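The Fourth Wheel

Hubert Kaczmarczyk had mended clocks in Greenwood for so long that people brought him things that weren't clocks at all, toasters and prams and once a trombone, and he took them in because he liked the company. So when Kirsty Clegg came through the door one Wednesday with her grandmother's Jitton wrapped in a tea towel, he put the kettle on before he even looked at it. 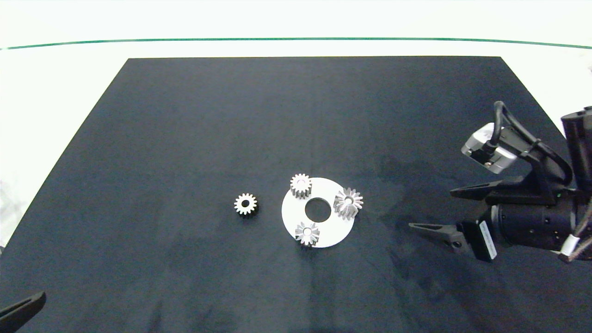

Page last changed: August

"It played every night at ten," said Kirsty, "and then it didn't." She had a great deal more to tell him (the house, the aunts, the dreadful business with the piano) and he let her tell it, laying out the wheels on the dark cloth as she went. Three of them he set on the white ring. The fourth he left beside it on the cloth, and went on looking at it long after his tea was poured.

"Is that one broken?" she asked.

"No, no, that's a lovely little wheel. I just don't know yet where she lives."

He had the old Pulleck catalogue down from the shelf by then, all 365 pages of it, and they went through it together, licking their thumbs and reading bits aloud to each other, until they came to page 198 and found a drawing so faint they had to carry it over to the window!

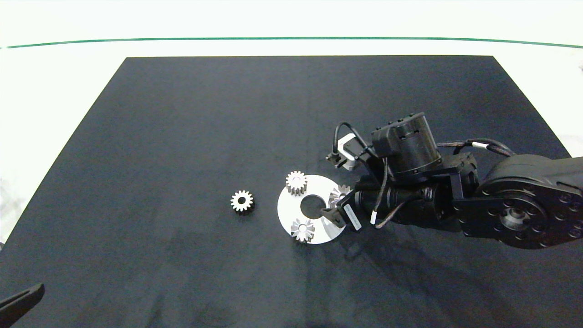
Three on the ring, and the fourth still waiting.

"Gran would've known," said Kirsty, rather quietly.

"Then tell me about her," said Hubert, and he pulled out the other stool, "and start with what she used to hum along to."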